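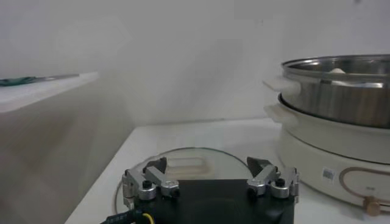

A standard should be the kind of document that can embarrass you. If every robot, every lab and every vendor can comply with it on the morning it comes out, it isn't a standard, it's a mailing list.

I bring this up after spending a good part of May with the draft good-practice code for household manipulation that Plurnow has been passing around. It has 103 clauses. I read all of them, some twice, and I kept a tally in the margin of how many could be failed by a team that was trying to look good. I stopped keeping it somewhere in the section on kitchens, when I realized I was mostly writing the same word, "how?"

Take the clause on lids. "The manipulator shall handle transparent and fragile covers with due care." Fine. How? Due care measured at the fingertip, as force? At the table, as whether the lid ends up where it was supposed to? Glass is the thing every depth sensor I've worked with gets wrong, and a round glass lid lying flat on a white tabletop is close to the worst case, a few faint outlines and a handle that is as see-through as the rest of it. A rule worth having would say what the robot must do when it can't tell where the lid ends. Stop? Back off and look from another side? Ask a person? The draft says "due care" and goes on to talk about documentation.

Or heat. Anything that cooks has a state you can't read off its shape. A hot pot with a steamer tier on it looks the same to a camera at room temperature as it does ten minutes after somebody turned the knob. The draft asks that the robot "be aware of thermal hazards." I have no idea what an auditor would do with that sentence. I know what a vendor would do with it, which is tick the box. I'd write it the other way around: treat every heating appliance as hot unless you have a reading that says otherwise, and log the reading. It's dull and it slows everything down. It can also be checked.

Then there is the success rate business, where I have lost what patience I had. The code recommends 100 trials per task before a team makes a claim in public. Good, a number at last! But it doesn't say who resets the table between trials, or how far things are allowed to move, or what happens to a trial that gets thrown out. Stivthorpe published 594 successful lid placements last year and I believe every one of them. I would still like to know how many attempts there were. I wrote and asked, and was sent the 594 again with a nicer chart.

Idalina Leitão, who sat on the drafting group for a while, told me I was being unfair. Her argument is that a loose code that people sign is worth more than a tight one they ignore, and that you tighten it later. I've heard that in three different fields now and I'm still waiting for later. The people who sign a loose code get comfortable with it. They build their paperwork around it, and by the time someone suggests a second edition with teeth, there is a whole room of people whose job is to explain why the first one is working.

She did get me on one point. I had complained that nothing in the draft covers tools left lying near the work area, scissors, tongs, anything long with a tip on it. It's there, clause 88, and it is the best thing in the document. It says a tool that isn't part of the task must be identified before the arm moves, and that the arm must keep a stated distance from it. You have to state the distance. You can be wrong about it. Whoever wrote clause 88 should be locked in with the other 102.

Szénási's lab has a shorter list they use in-house, one page, and I'd trade the whole Plurnow draft for it. Every line has a number or a verb in it. The gripper opens fully before approach. No contact above the set force with anything not named in the task. Discarded trials are reported along with the reason. They broke their own force rule last winter on a ceramic bowl and put it in the report, with the date, and their funders apparently survived reading it.

Gidivell has already announced that its kitchen arm will be "fully aligned" with the Plurnow code. The code is still a draft.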